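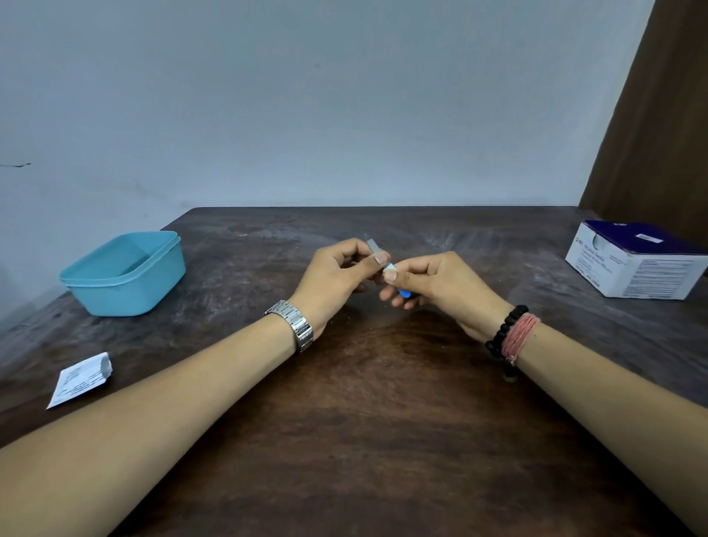

Session 2: Small capped items at the table

Handout for the evening group, tutor Hortensia Gallardo. Replaces the September sheet.

The old sheet told you that twisting a cap is always safer than pulling it. I have looked for where this came from and found a photocopy from 1995 with no source on it. Treat it as a habit of the trade. Some caps twist, some snap, and the leaflet in the packet decides, whatever your last supervisor said.

Points to argue about before next time:

1. Grip. Two hands, fingertips close together, the thin end pointing away from you. I have no quarrel with this. I do quarrel with the claim that it "prevents" accidents. Bastien Marty's notes say so twice and offer nothing to back it up.

2. Wrists. A metal watch, a string of beads with a charm hanging off it, a woven thread bracelet: most of us sit down to a table wearing something of the kind. Many workplaces ask for bare wrists. Thread is hard to clean, so I lean towards taking it off, but read the rule where you work and ask who wrote it.

3. The table. Dark wood with pale scuffs hides very little dust and a great deal of everything else. "Wipe down the surface" is the usual instruction. Wipe with what, and for how long? Perla Becerra's version at least names a cloth.

4. The tub. An open plastic tub is fine for carrying clean, wrapped items. It is not a sharps bin, even if somebody has written SHARPS on it. Used points go straight into a proper lidded container, within reach before you start.

Reading: Rey, chapter 2, pages 55 onwards. Her table of cap types is useful. Her conclusions are rather too confident for a study done in one building.

We use cookies to improve your visit. Accept all | Manage settings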